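Setting up a two-handed cup stacking job with hand-held grippers

Posted January 25, 2023

Most write-ups for this sort of build go straight from the parts list to a clip of everything working. I've read plenty of them and I don't believe half. These are my notes from getting a pair of hand-held grippers going in the Pilcombe shared workshop, where I rent a bench. The aim is to record a person doing a simple job with the same jaws a robot would use, then see whether a cheap arm can learn anything from it. I'm still not convinced about the second bit.

What you need

Two hand-held grippers with a cable each
A small table you can leave alone for a few days
Plastic cups, more than you think
Cloth tape
Black curtain or any dark fabric
A logging computer with 60 GB free

My grippers are the Vallum pattern, printed at home. The parts came to $275 for the pair, and that doesn't count the first left jaw, which I printed with the wrong infill and snapped.

Step 1. Fix the table

Put the table where it's going to stay and tape it at the front corners. A plain top is best. The Zerkotwood build guide tells you to buy a special matte mat, and I'd skip it until you have a problem a mat would solve. I haven't had one.

Hang the curtains before you do any recording. If you move them halfway through, you've got two different backgrounds and you'll be wondering later which one caused the trouble.

Step 2. Sort the cables

Plug in both grippers and check the left one really is the left one in the software. Mine were swapped for a whole evening. Leave enough slack that you can reach the far side of the table without a tug, and keep the loops on the outside of your wrists. If a cable drags over the tabletop it will take a cup with it sooner or later.

Step 3. Set the start position

Stand the cup stack upright in the middle and bring the grippers in from either side, jaws facing each other. Keep the wrists low near the front edge. You'll want to lift your elbows, and your shoulders will complain if you do.

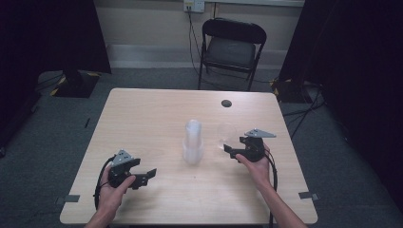 Step 4. Do slow practice runs

Do these with logging off. Pinch a cup lightly, lift, move it across, let go. Thin plastic cups buckle if you squeeze the way you would with your fingers, and the jaws give you very little feel for it. Frosted cups are easier to work with than clear ones – I keep losing the clear ones against the wood.

Step 5. Record

Start the log, do one full run, stop the log. Keep each run to 9 seconds or so if you can't stand sorting long files. Drop the bad runs the same day, while you still remember what went wrong.

The Diệp scripts will line up the two gripper logs for you. The readme says 2000 runs is a good number for one task. I couldn't find any reasoning behind that, so I'm going in smaller batches and testing after each one.

Things I'd check before blaming the software

Loose plug at the wall
Screws on the top plates backing out
Tape lifting at one corner, so the table has crept
Jaw pads gone shiny – wipe them down

I'll add the training settings once I have some I trust.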